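Floor and Lines Walkthrough - Plernside Hall, March

I do this one with a coffee in my hand, so forgive the wandering. Same order as last time, starting at the double doors and going clockwise. OK means I'm happy, WATCH means look again next month, FIX means I've already bugged Sivaprasad Shetty about it and he's put it in the job book.

1. Entrance mat - OK
Lies flat, corners down. I gave it a good kick all the way around and it stayed put. Still sheds a bit of grit onto the floor, so please shake it out before the junior session!

2. Floor surface, main area - OK
Swept, then walked in socks (my favorite test, you feel everything). One sticky patch near the water fountain, which I wiped up with plain warm water. Please don't use the lemon spray on this floor, it leaves a film and the kids go skating.

3. Floor surface, storage end - WATCH
There's a dull area where the Tanoli bench gets dragged in and out. Not slippery yet. Could we lift it? It takes two people and it's over in a minute.

4. Wall padding - OK
All 13 panels tight against the wall. I pulled on every one. The one behind the scoreboard used to flap and Babar Bhutto put new fasteners on it, and they're holding up great.

5. Net posts and base plates - FIX
Left post has a wobble if you lean on it, and people do lean on it. Bolt turns by hand. I tightened it as far as I could, but it wants a proper wrench and probably a new washer from Kolley. Until then it stays in the closet with a note on it.

6. Lights - OK
All on, no flicker, covers in place. One hums. It has always hummed.

7. Court tape - FIX
Okay, my big gripe this month. The blue lines are a mixed bag - some of the tape still has a nice clean edge, and some is ragged and scuffed with little gaps in it. A lifted edge is a toe catcher, and it sends a low ball off sideways too. I marked it FIX for the ragged runs only. The faded bits can wait, fading never tripped anybody.
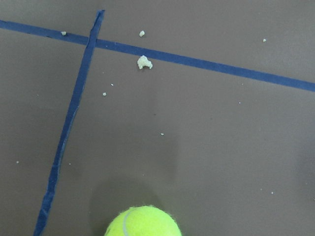 Can we just lay new tape over the old stuff?
Better to peel it first. New tape on top of a loose strip lifts right along with it, and you end up with a thicker ridge to trip on. Peel, wipe off the glue, let the floor dry, then press the new strip down hard from one end to the other.

8. Loose balls - WATCH
Balls go back in the Trovby bin between drills, please, and the lid goes on. I say this every month and I'll say it again in the next one.

9. Fire exit - OK
Opens with one push, path clear on both sides.

10. First aid box - FIX
Down to 5 small bandages and no cold packs at all. Sivaprasad is ordering.

Next walkthrough is at 6 in the evening, before the adults get in. Bring socks.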